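Forum > Starting Out > Licenses, registration, paperwork

Foreign qualification, do I need it or not??

halliday_gm
07/12/2021
Quick one. LLC formed in Delaware, I live and work in Ohio. One customer so far, Humano. Their onboarding form wants a "certificate of good standing, state of operation". Do I have to register in Ohio too? Filing service quoted me $883 for the whole thing, seems like alot.

tollgate9
Yes you do. Living there, working there = doing business there. Should of formed in Ohio to begin with, sorry.

halliday_gm
Everyone said Delaware!

Illo
Everyone says Delaware. I paid a service $1264 for the same mess in August. Took 20 days. They filled in two forms, that was it. Do it yourself.
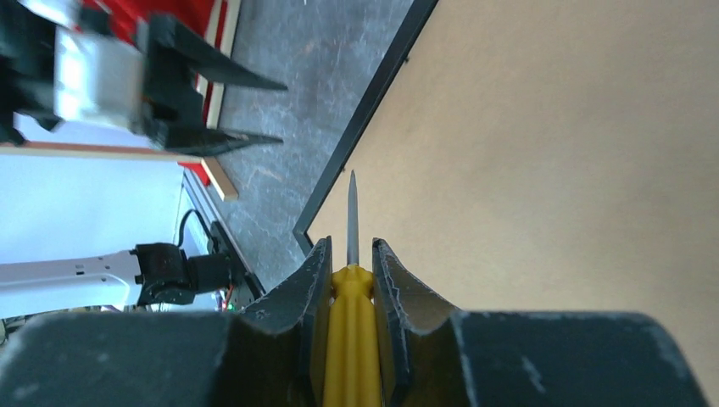 yellow screwdriver, bench

Order goes: good standing cert from Delaware first, then the foreign registration with Ohio, attach the cert. Check the date on it, some states bounce old ones. And you need a registered agent in both.

pkessler
Disagree with Illo on DIY. My first filing got kicked back over a comma in the company name. Lost the customer waiting. If Humano is in a hurry pay the money.

Illo
A comma is not worth 883 dollars. Copy the name off the certificate exactly, done.

pkessler
Depends what the customer is worth.
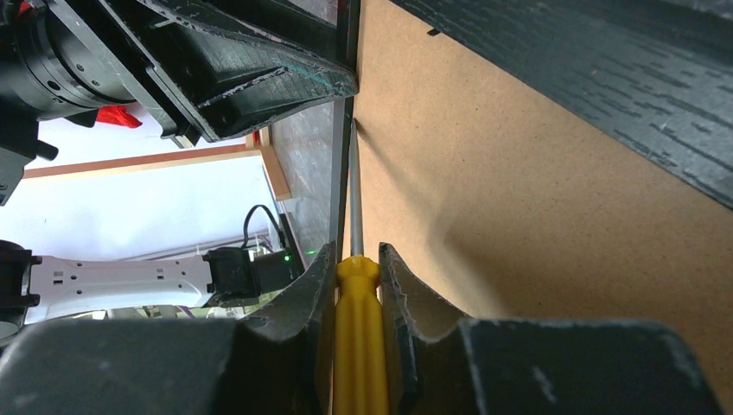 Also ask the service what's in that quote. State fees or just their cut? Mine was Sosus and the fees were on top, found that out at checkout.

halliday_gm
Just asked, fees included. Agent for one year too. Hm.

tollgate9
Other option, close the Delaware one and form fresh in Ohio. One customer, no employees, no loan? Cleaner imo. One annual bill instead of two.

halliday_gm
Contract is already signed under the Delaware name tho. Bank account as well

tollgate9
Ah. Then no, register it. Ask about penalties for the months you already worked.

halliday_gm
Ok ordering the Delaware cert tonight, will decide on the rest when it comes. Thx all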